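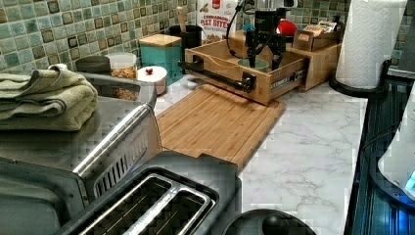 Mairéad Geraghty has eaten the same breakfast for most of her adult life. Two slices, butter, marmalade if there's any left. Tea first. She tells me this while looking for her other shoe, because we are doing this interview at ten to seven in the morning and she has a ferry to catch.

"You'll have to walk and talk," she says. "Can you walk and talk?"

I can, just about.

She is the longest-serving member of the long-distance swimming group here in Clummont. Three times across the bay, once in fog. Retired from the post office. Knees bad, shoulders good. She coached half the people who now swim with us and has fallen out with a fair few of them, mostly over goggles.

So why swim at all, I ask. She pulls a face.

"My sister could and I couldn't. That was it. She was eleven and I was nine and she'd go out to the yellow buoy and wave at me. I was raging."

And after that?

"After that I went out to the buoy."

The first proper crossing took her six hours. She had trained in the old baths on Major Street, which shut the following winter, up and down, up and down, with a man called Tamás Lengyel shouting from the side. Lengyel had swum for his town as a boy and had views on everything. Breathing. Onions. The right way to get out of a pool.

"He said I swam like someone looking for her keys. He was right, I did. I was all over the place. He had me do one arm only for a month. One arm! People thought I'd been hurt."

Was he a good coach?

"He was a rude coach. He was good for me. I wouldn't have him near the juniors."

We're down the hill by now and she is faster than I am. She wants to talk about cold. Everyone asks about cold, she says, and everyone asks the wrong thing. They want to know how low it goes. What she thinks about is the getting out, the bit afterwards, when your hands won't do buttons.

"Big coat. No buttons. Hat on before you do anything else. I've seen grown men stood there trying to tie a lace and crying. Leave the lace. Get in the car."

Food comes up a lot too. She never eats much before. On the boat, for the long ones, it was flat cola and tinned peaches handed down in a cup on a pole, and Yaw Issahaku did the handing down for all three crossings. He used to sing out the time as he did it. She didn't always want the time.

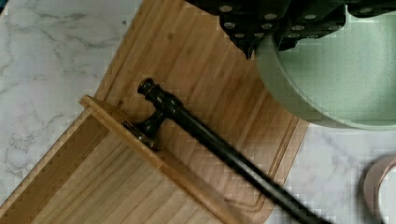
Clummont Open Water Swimming Club – Members' Pages

I rang Yaw later to check this. "She told me to shut up in the second one," he said. "Very clearly, with a peach in her mouth. So I stopped telling her the time and told her the football instead. She doesn't even like football."

He still crews for the club. He reckons the fog crossing was the worst morning of his life and that she came out of it asking what was for lunch.

What does she remember of the fog?

"White. Just white. I could hear the engine and I swam at the engine. You're not frightened when you're in it, you've a job to do. I was frightened on the Thursday-ish after, doing the ironing. Had to sit down."

She didn't swim for a bit then. April came and Cirilo Villalobos, who was new and couldn't yet do the length of the beach, knocked on her door and asked if she'd teach him. She said no. He came back. She said no again, and then there she was on the shingle with a whistle.

Cirilo did the buoy that summer. He now runs the beginners' mornings and has, she says, "got very bossy, which I take full credit for."

The club has changed, and she isn't sure about all of it. She likes that there are more women. She likes the hot drinks. She does not like watches. Zane Priedītis, our fixtures secretary, has been trying to get her to wear one for the winter distance log, and I'm told the correspondance has been lively. Zane wants every swim written down. Mairéad's entry for last season says "862 lengths of the beach, then I stopped counting."

"It was more than that," she says. "But he'd only have asked for proof."

We reach the slip. The ferry is in and people are already going up teh ramp. I've got one more question, which was supposed to be the first one, about advice for anybody thinking of joining.

"Come down and stand in it up to your knees. Don't buy anything. People turn up with 1,000 quid's worth of rubber and they've never put their face in. Knees. Then home. Then come back and do your waist."

And would she do the bay again?

She's on the ramp, bag over her shoulder, wrong shoes as it happens, she never did find the other one of the pair she wanted.

"Ask me when I'm back," she shouts. "I'm only going to see my sister."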